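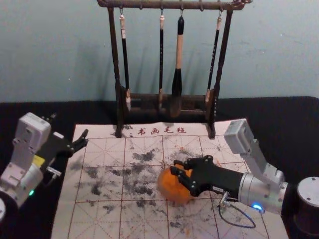 hexnut_955
Team log for the Skedanthorpe bimanual elective, posting here as agreed so the other section can comment. Our task for the term is "clear the mat": the right arm picks up whatever is on the felt, the left arm stays clear until handoff, and neither one touches the brush rack. We have 344 teleoperated demonstrations so far. The right gripper is the many-fingered one, and with the orange object it closes over the top and front, and the cable from the wrist lies across the mat in a curve. That cable is my question. Policy success on the orange object is fine near the middle of the mat and poor toward the left side. I suspect the policy is reading the cable shape as a cue for arm position. Has anyone masked cables out of the image input, and did it help?

lowpass
We tried masking in October on the Fairweather task. No measurable change over two training runs. Check your start pose distribution first. If the demos all begin with the arm on the right, the left side is undersampled and the cable has nothing to do with it.

hexnut_955
Start poses are randomized, but within a small box. I will plot them tonight.

torque_ripple
I would look at the mat before the cable. You have a printed grid with diagonals in every square, plus grey-black ink patches, heaviest over the middle squares. That is a very strong position reference. The policy can localize off the ink in the center and gets much less of it in the lower right. Swap in a plain mat and collect 19 demos as a check.

lowpass
Disagree. Texture helps localization, and his failures are on the left, where there is ink too. A plain mat makes the visual problem harder and tells you nothing about the cause.

torque_ripple
It tells you whether the policy depends on the ink. That is the point of the check.

lowpass
Then rotate the same mat 180 degrees. Same texture, different layout, no new material. You would need to lift the rack, because both posts stand on the mat.

hexnut_955
Rotating is cheap, I can do that. The rack position is fixed by the task sheet, so it goes back on the same marks.

vetska_mod
Reminder that the rack has to be re-registered if it moves. The collision box in the Vetska config is a hard-coded rectangle and does not include the brushes. The widest one has a thick head and hangs in front of the crossbar. Add margin on that side or you will clip it on a retract.

hexnut_955
Noted. What margin are people using?

vetska_mod
Whatever your tracking error is, doubled. Measure it, do not copy someone else's.

cludine_user
Different issue, same hardware. Are you logging the left arm while it is idle? We left ours out of the Cludine export and the policy drifted the idle arm toward the work area. Including it as a constant-pose action fixed it.

hexnut_955
Logged, gripper open, joint targets held. No drift seen.

cludine_user
OK, then ignore me.

hexnut_955
Update, 26th April. Plotted the start poses. lowpass was right about coverage: very few starts on the left third of the mat. I also ran the rotated mat with the existing checkpoint and it got worse everywhere, so torque_ripple has a point as well. Plan is to widen the start box, rotate the mat between batches, and retrain at 2000 steps per batch. Cable stays unmasked for now.

torque_ripple
Change one of those at a time or you will not know which one did it.

hexnut_955
The demo for the instructor is too close for that. Both go in.

lowpass
Save the old checkpoint and keep the two batches in separate folders. You can do the ablation after the demo.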